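Jolene Nepia and Bevan Ruawai, project report, Sat 5 February

Our project asks whether a two-armed robot in simulation does better with wrist views added to the head view. We named the test room Herano, and we grew very fond of it! 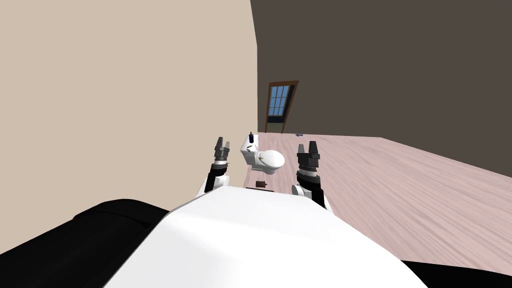

*Fig. 1. Head view, both grippers open.*

We ran 76 trials with the head view alone and 177 with the wrist views added. 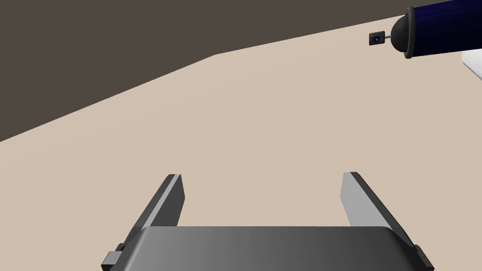 Our supervisor, Analyn Malabanan, suggested scoring each trial by hand – slow work, but it taught us a lot.
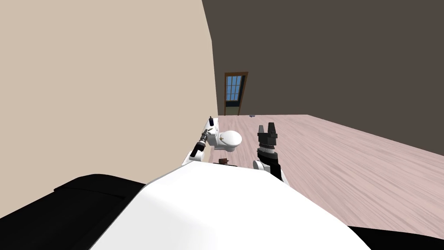
Adding the wrist views cut our missed grasps from seven in the last batch to five.
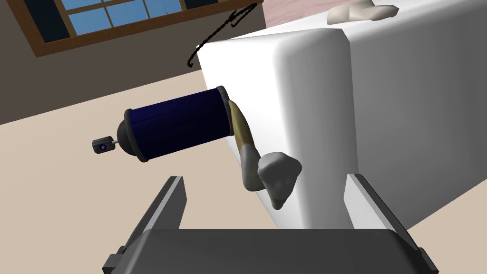 *Fig. 2. Wrist view with the blue can.*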